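Move-in safety check, Seidel apartment, ground floor
My list, my comments, in the order I walked it in January

1. Smoke alarms
Pressed the button on both. Hallway one is loud enough to wake the block, bedroom one gave a sad little chirp. New battery on order. The old one had Nandeck printed on it and I can't find that brand anywhere.
Status: hallway OK, bedroom needs battery

2. Breaker panel
Labels are in pencil and half of them say "kitchen?" with the question mark, which I love. I flipped each one and wrote new labels on tape. Lutz Harms did this place before me and his notes say the panel was replaced, so I'm happy with it.
Status: OK

3. Outlets near water
Test and reset buttons work in the bathroom. The one by the kitchen sink clicked but stayed live - do NOT use it until the electrician has been.
Status: FAIL

4. Floors, thresholds, low edges
Walk it in socks, slowly, and feel for anything that lifts. Metal strip between tile and wood, a low step down onto the wood side. I'd put bright tape along it for the first few weeks, especially if grandma's visiting!

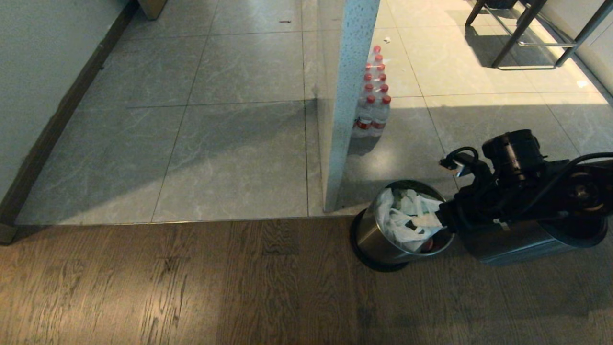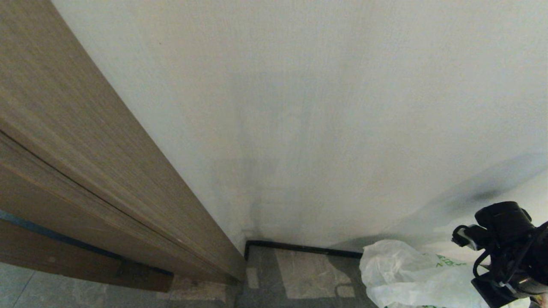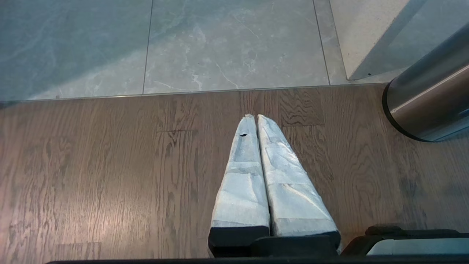
Status: OK with tape

5. Water heater
Set way too high when I got there (I like a hot shower but come on). Turned it down and left a note on the dial. The Kestura manual is in the drawer under the stove, coffee stains and all.
Status: OK, recheck next visit

6. Windows and locks
29 on my checklist for the whole building, and the 2 in this bedroom stick. You can get them open with a good shove, but a kid couldn't, and that's the way out in a fire. Planing the frames should do it. Brosmont quoted 2,000 for new ones and I nearly fell off my chair.
Status: needs work

7. Fire extinguisher
Needle in the green, pin in place, tag out of date. It was hiding behind the vacuum, so I've asked for a proper hook by the front door.
Status: replace tag, move

8. Stairs to the basement
Handrail has 5 screws and one of them spins. Longer screw, ten-minute job, I'll bring my drill.
Status: open, mine to do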